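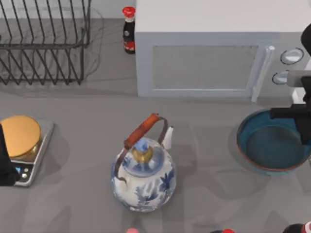

4.2 What changed for the kitchen staff

The second half of the study followed the people who work the tea and light-meals kitchen at Grodine, a residential care home where a two-armed station has been sharing the bench since July. We had planned to report mostly on task times. The interviews proved so rich that we have given them the larger share of this section, and we are delighted to have them.

Before the station went in, each new routine was rehearsed in simulation with the Wistel planner, using a bench stocked with ordinary things: a microwave, a dish rack, a digital scale, a pan, a patterned kettle (Figure 3). Staff were invited to those rehearsals and could ask for an object to be moved or a routine to be dropped. They took up the offer with real energy! Of the 1031 routine variants tried, 300 were changed at the request of someone who cooks or serves for a living, and those requests concerned matters our own group had overlooked completely, such as which side a person stands on when reaching for the rack.

Figure 3. Simulated bench used for rehearsing kitchen routines. One gripper is above the teal pan; the kettle stands near the centre and the scale to the left.

Eleven staff members agreed to be interviewed twice. The most common theme was the order of the day. Weighing dry portions and shifting pans used to be squeezed in between residents' requests, and most of those interviewed now spend that time in the dining room, where they feel their skills are better used. One cook described getting to know residents' favourite breakfasts again after years of learning them from a chart. We found this a wonderful result, and a larger one than the modest time savings would have led us to expect.

The new work is also real work and should be recognised in rosters. Someone must set out the bench, check the portions and decide when to take over. Two interviewees found the first weeks more tiring than the old arrangement, and a third missed the quiet of weighing things out alone. Ming-te Ng, who coded the transcripts, grouped these remarks under "minding", a label the staff have since picked up themselves.

Pay grades did not move during the study, and several people raised this. We return to it in Section 5, alongside the figures from the Fullerov site, where the minding role was written into job descriptions from the start.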